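Neusa Frota
13 Feb 2021

1/ Lost most of a shift to a fault on the laundry arm, so I'm writing it down while I remember it. The job is unloading a tumble dryer. Cycle 800 of the run, and the arm stopped with a force error halfway into the drum.

2/ First thought was the fingers. Dirceu checked the screws on both and they were tight. Second thought was the door, but the door was fine.

3/ The log said contact on the left side. The planner had the drum as a plain cylinder - no lifters. Ours has long ridges running down the wall, and they stop at a different angle every time.

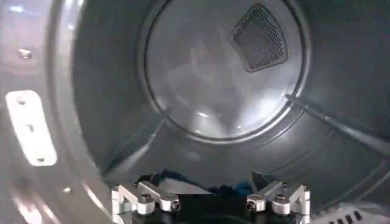
4/ What we changed:
- lifters added to the drum model
- force limit on entry down from 30 newtons to 9
- if it trips, the arm backs straight out and waits for a person

5/ The last one matters most. Before, it retried without asking, and Benedito had his hand near the door when it did. He wasn't hurt. It's gone in the safety book as a near miss.

6/ Dark cloth low in the drum is still a problem. The Plindo software loses it against the shadow. Tatu is looking at that on Monday.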